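The House Rules
How one small simulation group learned to write down what it meant by a good grasp

Dec 16, 2022

The binder lives on a shelf above the kettle, and it is not much to look at. It has a cracked spine, a coffee ring on the cover, and a label that somebody started in marker and finished in ballpoint when the marker gave out. Inside are the rules for how Pinis, a small outfit on the upper floor of an old seed warehouse, teaches robot arms to pick things up in simulation before any real arm gets to try. I had asked to see the rules on a computer, where they also live, but everyone I talked to that morning kept steering me back to the binder, so the binder is what I read, with a mug of tea and a space heater going at my feet.

I should say that I came for the robots. I had a picture in my head of sparks and whirring, and what I got was a room full of people arguing (very kindly!) over whether the word "held" should apply to an object that is still resting on something. They had been at it since before I took my coat off. By lunch they had settled on two words, "touched" and "held," with a sentence for each, and one of them got up and wrote both sentences into the binder by hand.

The work itself is easy enough to follow once you have sat beside it for a while. A simulated arm with a two-finger gripper reaches into a simulated room, takes hold of something, lifts it or turns it or moves it, and lets go. Each attempt is saved. A good batch runs to 400 attempts, and the team will not pass one along to a client unless at least 300 of them have been looked at by a human being, start to finish. That number was the subject of a long quarrel in April, when a job for Kruger, a company that makes packing equipment, was running behind and it would have been awfully convenient to check fewer. The number stayed where it was. The job went out late, and people here still wince a little when it comes up.

Most of the rules came about in just that way, out of a bad week. There is one about names, for instance. If a shape in the simulated room has no agreed name, it gets called by its form and color and nothing more, so a gray block is a gray block, even when the person typing is quite sure it was meant to be a carton or a speaker or a book. I thought this was fussy until I was shown an old list in which the same shape had picked up 4 different names from 4 well-meaning people, and the poor soul who had to sort it out afterward spent most of an afternoon just making a table of who had meant what.

There is another about clutter. Early on, the team's rooms were as tidy as a hotel lobby, with a single object on a single bare surface, and the grasps looked wonderful. Then they tried the same arm in rooms with more going on, with bulky colored shapes crowding in behind the target and patches of deep shadow next to very bright spots, and the results got a good deal humbler. So now the binder says that tidy rooms are for debugging only. Anything that goes out the door has to include busy backgrounds, strong colors and uneven light, and the person who builds the room can't be the same person who signs off on it. I like that last part very much. My mother ran a bakery and had the same rule about the cash drawer.

The section on grip is the longest, and it has been rewritten more than any other, to judge by the crossings-out. A grasp on a tall object is supposed to be logged with the place where the fingers meet it, whether near the base, the middle or the top, because a tall thing held low behaves differently when you swing it than the same thing held halfway up. The reviewer is asked to look at both fingers separately. If one is hidden, the reviewer writes "hidden" and moves on, and is not to guess from the other. Nor is anyone to write that a grasp was firm on the strength of a single still. A still can show you where the fingers are, and for anything about slipping or steadiness you go back and watch the whole attempt, tedious as that may be.

The software they use for all this is called Lever, and it was built in-house, and it is (I am told with great affection) a pain in the neck. It won't let you close a review with the grip field blank. It used to fill that field in for you with a guess, and people got into the habit of accepting the guess, as people will, so the guess was taken out. Reviewing got slower and the arguments got better. A second company, Skenik, has been borrowing pages of the binder for its own work, and sends back corrections, some of them quite sharp, which get taped in at the proper place until there is time for a new edition.

I asked when the rules would be finished, and got a good-natured laugh from three desks at once. There is a folded sheet in the back headed "Not Yet," with questions on it nobody has had time for, such as what to do about soft things, and whether an object that was picked up by accident counts toward the total. I stayed through the end of the afternoon's reviews, well after the windows had gone dark, and was allowed to fill in the grip field for one of them myself. I put "near the base, both fingers," and my entry was checked by someone else before it went in. 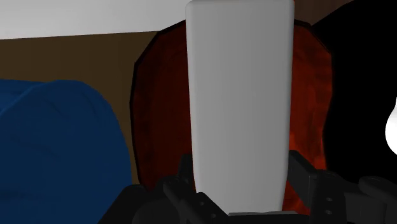 Denise wrote in to ask whether the second reviewer gets to see the first one's answer before giving their own, because at the testing lab where she spent nine years they did, and she says the two agreed nearly every time until the day somebody covered up the first column.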